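### 4.2 Recording the stool task

Load the Nostero profile before you touch the leader arms. With the wrong profile the follower arms will do something, with confidence.

1. Lay the black cloth on the work surface and put the stool on it upside down.
2. Fit two legs by hand at the far corners. Leave the near corners for the robot, which needs the practice.
3. Press **Record**, then pick up a loose leg with the right gripper.
4. Steady it with the left and bring it over the tray.

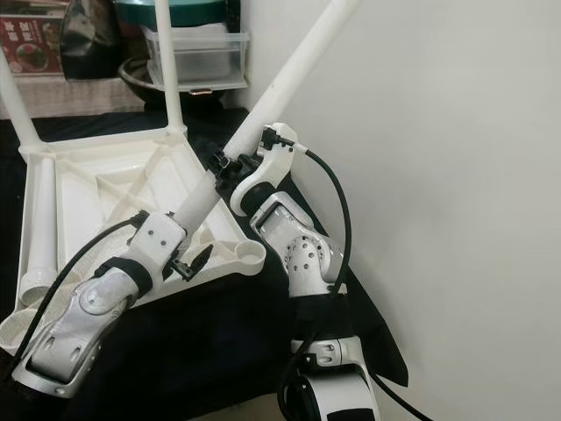 5. Line the leg up with an open socket and lower it slowly. Whatever you do, the policy will copy — including the sighing pauses.
6. Open both grippers, back away and press **Stop**.

**Note:** Episodes are capped at 1,000 frames. Fumbles you recover from are worth keeping. Fumbles you swear at can go.

**Caution:** Keep the wrist cables clear of the stool. If error 209 appears, a joint is overloaded; let go of the leg before trying to win.

Repeat for up to 21 episodes, then have some tea.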